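Danddale Tenancy Skills Program
Progress report to the Clenis Fund, second half-year
Prepared by Geetha Warrier, program coordinator

Summary

The program is on track against most of its targets. We ran 40 sessions in the period, up to the end of March, and all but 3 went ahead on the planned date. The exception to the good news is the evening stream, which has not filled and is dealt with further down.

Home basics

Home basics covers cleaning, minor upkeep and what a tenant can be asked to leave behind at the end of a lease. Prakash Thevar rewrote the handouts over the summer after several participants told us the old ones were too long. Each one is now a single page and comes in Tamil and Slovak as well as English. The cleaning handout starts with the cheapest things to buy first, such as a dustpan, a bucket and cloths, and leaves the rest for later.

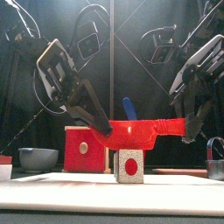
Budgeting and bills

Muthu Gowda took over this unit when Satish Subramaniam moved to casework. The content is unchanged apart from a new section on power bills. Participants bring a recent bill and work out the daily supply charge and usage for themselves. Attendance held up well until the school holidays and then dropped, as it did last year.

We had planned a session on bond claims with the Pritance tenancy service. It was put off twice at their end and is now booked for the next period – the money set aside for it ($1,158) is unspent and we ask to carry it over.

Kitchen and shared living

This unit is for people moving into share houses, mostly for the first time. It deals with splitting costs, cleaning rosters, storing food and who pays when something gets broken. Kvido Jurčo runs it and has added a starter list of kitchen items that can be bought second-hand. The written house agreement is still the part people ask for most, and two local property managers have asked for copies of our template.

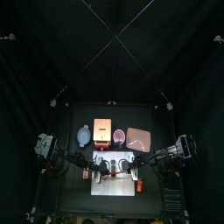 Household objects on the table, with a pale blue bowl at the left of the far row.

Evening stream

Only 7 people enrolled in the evening stream. The last bus to Gounder Road leaves at 8.10 pm, before the session ends. We propose moving the start to 5.30 pm and trying that for one term before deciding whether to keep the stream.

Next period

– Hold the bond claims session.
– Start the earlier evening time.
– Train a second presenter for budgeting, so the unit doesn't rest on Muthu alone.
– Send the revised handouts to the Fund for comment.

A statement of spending is attached separately.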